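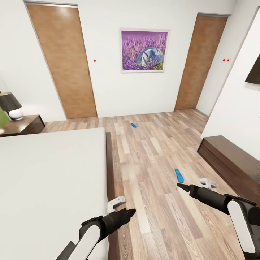

Bedroom with two wooden doors and a lavender print on the wall between them.

Home Care Aide Certificate, Unit 3
Medication Reminders and Record Keeping
Handout for the March group, Kuusk Training Center

Read this before class and bring it with you. We will fill in the sample record sheet together, so you also need a black pen.

What an aide may do

Under the Ririk care plan, an aide may remind a client that it is time for a dose, bring the labeled container, open it if the client asks, and offer water. An aide may not choose the dose, crush or split a tablet, or move pills from a bottle into a weekly organizer. Those jobs belong to the nurse or to the family member named in the plan.

If the client says no, ask once more after 20 minutes. If the answer is still no, write "refused" with the time and call the office. A client has the right to refuse. Do not hide a pill in food.

Timing

Each entry on the plan has a set time and a window of 30 minutes on either side. A reminder given inside the window is on time. Outside the window, call the nurse line before you say anything to the client about taking the dose. Some medicines should be skipped when late and others should not, and you are not expected to know which.

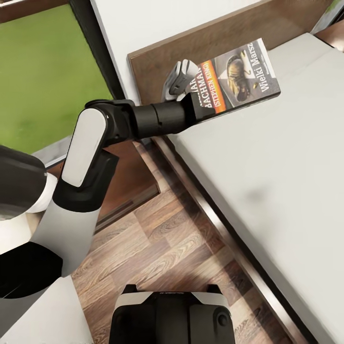 The record sheet

Write the entry right after the dose, before you start another task. Each line needs the date, the time, the name of the medicine as printed on the label, and your initials. Draw a single line through a mistake and initial it. Correction fluid is not allowed, and neither is pencil.

Sample entry: ibuprofen 600 mg, 8:10 a.m., taken with food, initials.

Copy the strength exactly. If the label and the plan do not match, stop and call. This comes up most often after a hospital stay, when old bottles are still in the house.

"As needed" medicines

These have no set time. The client has to ask. Write down the reason in the client's own words, and check the last entry to see when the previous dose was taken.

For next class

Read the Skekthorpe case in your packet and mark every entry you think is incomplete. Unit 4 covers safe transfers from bed to chair. Wear flat shoes.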